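Folding at home, by hand

It has been a good stretch for the Stilum project, and we wanted to share a little of it with everyone who has been asking! The idea, for those who missed the October issue, is to teach a robot to fold clothes from demonstrations people give in their own bedrooms with a pair of hand-held grippers — no robot in the house at all. We now have 657 demonstrations from homes around Skarnside, and each one teaches us something about how differently people treat a T-shirt.

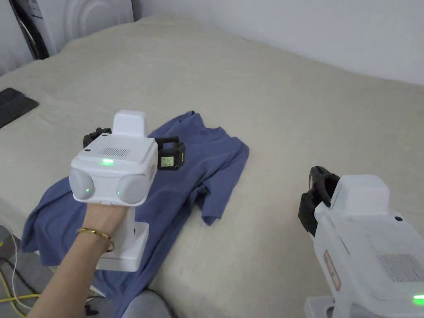 A blue T-shirt on the bed, with one gripper held over it.

The happy news is that the policy trained on all of them folded 70 percent of the shirts it had never met before, well ahead of the version trained only on our tidy lab table at Clarell. Sleeves tucked under the body still give it trouble, so that is where we are headed next.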